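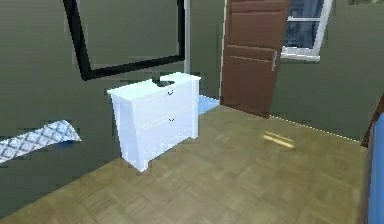 Worklow Leave Desk is a software for small employers who must answer leave and accommodation requests from their staff and keep a correct record of each one. It is made by Erkton and sold in the United States by Morine. Many of our customers are small firms in building and repair, where a request often comes in the middle of a job, with a white vanity cabinet standing under the mirror and the sink basin not yet in its opening. The employee can send the request from a phone, and the supervisor does not need to go back to the office to open it.

Every request gets its own file. The file keeps the first message, the medical note if there is one, all letters sent, and the name of each person who opened it. Medical papers are stored apart from the normal personnel file, and only the persons you choose can read them.

Letters

The program comes with 17 letter forms, written in plain English and checked every June by our employment counsel, Dewanti Raju. You can change the text of any form. The old version stays in the file, so later you can show which letter the employee received.

Deadlines

You set the number of days for each step. The responsible person gets a reminder by e-mail at 8 in the morning, two days before the deadline. If the step is still open when the deadline comes, the second contact person gets the message too.

Size and setup

One license covers up to 200 employees and two administrators. Records from the older Shojaei program can be imported, with exception of scanned pages, which must be added by hand. Training is by telephone with Jouko Kinnunen and takes one afternoon.

Worklow Leave Desk does not give legal advice. For a disputed request please speak with your own attorney before you send the final letter.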